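Jozef Timmermans
6 July 2024

OK, thread time. People keep asking me when a machine is going to do their chores, and I've been chewing on it since February, so let me get it all down in one place.

My mother-in-law thinks it's two years off. My buddy Arnout Van Wijk, who fixes conveyor belts for a living and trusts nothing with a motor in it, says I'll be buried first. I'm somewhere in the middle and I move around a lot!

Everybody wants to talk about dishes and laundry. I want to talk about the junk on the desk. Headphones, chargers, that one cord that goes to something you threw out. Picking up after yourself is 200 tiny jobs, and most of them have a wire attached.

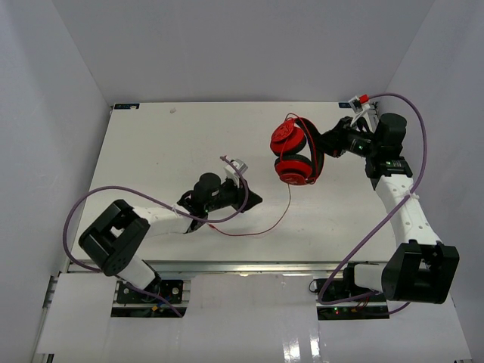
Got it by the headband. Now about that cord…

See, a plate is easy to love. It's stiff, and it goes where you put it. A cord goes wherever it feels like going. You pull one end and the other end is off doing its own thing across the table, and now you've got two problems and a knot.

I used to work returns at Billside (audio stuff mostly, some phone cases) and I swear half the shift was cords. Wrap it, tie it, bag it, next one. Mieke De Smet trained me and she could do a pair without looking down. I was there a whole winter and never got close to her speed.

So when somebody says "shop-floor work is basically solved" I want to know which shop floor. Moving boxes, sure. Bolting the same bracket on all day, sure. Returns, where everything shows up in a different mess? Come on.
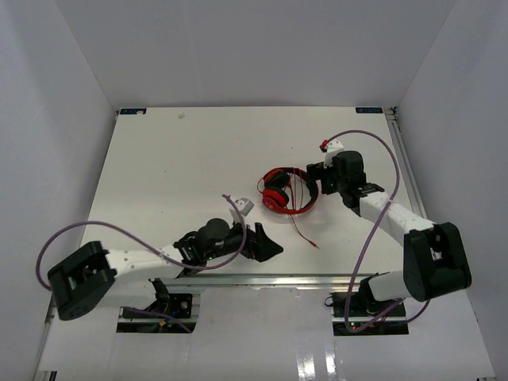
What I'd pay for at home is something that resets a table. Just that! I don't need it to cook or fold or talk to me. My kids leave their stuff wherever they stood up, and every evening I do the same lap around the living room. Two arms would be plenty, one for the headset and one to go fish for the plug, the way it's lying there off to the right with the thin red cord leading down to it. I do that with two hands myself and I still drop things.

Would I buy it this year? No. Would I let one loose near my coffee mug? Also no – I like that mug.

But for returns, I'd give one a shot at the boring end of the bench. If it got 95 out of a hundred and passed me the tangled ones, I'd call that a good coworker. I've had worse.

Anyway, what's the one chore you'd hand over first? Arnout already said "answering your threads," so that one's taken.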